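Home Features Houses Food Gardens Back Issues Subscribe

The Second Life of the Secondhand Floor

There is a street in Nusgate where you can stand at the corner in the early evening, when the lamps come on and before anyone draws the curtains, and look into one front room after another. I have done this more often than I should admit. What I look at is floors. Furniture comes and goes, paint is a weekend's work, but a floor tells you how a household moves around, where it likes to sit, which door it always uses!

I grew up on carpet. Everybody in Sugden did. It was brown or it was green, and it went up the stairs and into the bathroom and once, in a neighbor's house, partway up the side of the tub. Under it, in nearly every one of those houses, were pine boards laid when the mill was running, and for decades we walked right over the top of them. So when people started pulling the carpet up I was thrilled, and I still am. I have now been in 12 houses on the day the carpet came out, and the smell (dust, old paste, a little like a school closet) makes me happy every time.

You never know what you'll get. One family in Adness found a painted border running around the dining room, dark blue, with a neat bare rectangle in the middle where a rug once lay. Another found a patch of cherry among the pine, a clean square set into the corner by the stove chimney. I love that square. Somebody had a bit of good wood left over and put it where it would be seen.
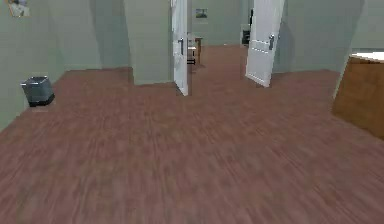 Reddish-brown wood grain running through open white doors and down the corridor, with soft gray-green walls.

Color is where I get carried away. For years the fashion was for floors so pale they looked like driftwood, and very pretty they were, but I'm delighted to see the reds coming back. Red-brown is a generous color underfoot. It warms up a north room in February, it forgives a muddy dog, and it gets along with green better than any other wood tone I know. Put it with sage or a grayed-off olive and the two of them settle down together like old friends.

The other thing I'd ask you to think about is carrying one floor right through the house. The old builders changed at every doorway, with a brass strip to trip over, and I understand why (good boards in the parlor, cheap ones in back). But let the same boards go from the living room to the hall and the place gets bigger before you've moved a chair. Run them lengthwise, toward the far wall, and your eye goes with them.

If you want old boards and don't have any, the salvage yard at Dastovetti is worth a morning. It opens at seven and the good stacks go early. Bring a tape measure, gloves, and a flat stick to scrape the grime off a corner so you can see the grain. Buy more than you need. I once came up 2 boards short in a back bedroom and drove to 13 yards before I found a match, and it isn't a match, and there's a bookcase on it. 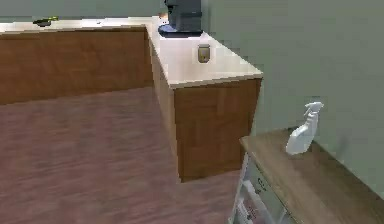 Warm orange-brown cabinets under a cream-beige countertop, with a black coffee maker at the far end.

Kitchens make people nervous, and I wish they didn't. Wood does fine in a kitchen if you wipe up spills and keep a mat by the sink. The harder question is how much wood you want in a single room. I say plenty, as long as the tones are a clear step apart. Honey above and red below is lovely. Two browns that nearly agree will bother you every time you come in for a glass of water.

As for finish, I've gone over to oil completely. It scuffs, and then you rub a little more in on your hands and knees with an old T-shirt, and the boards drink it up and shine back at you. My own front room has pine that spent 30 years under green shag. I oil it every September with the windows open and the radio on, and by suppertime I'm sitting on the stairs in my socks, waiting for it to dry.

Write to the Houses desk | Copyright, all rights reserved | Back to top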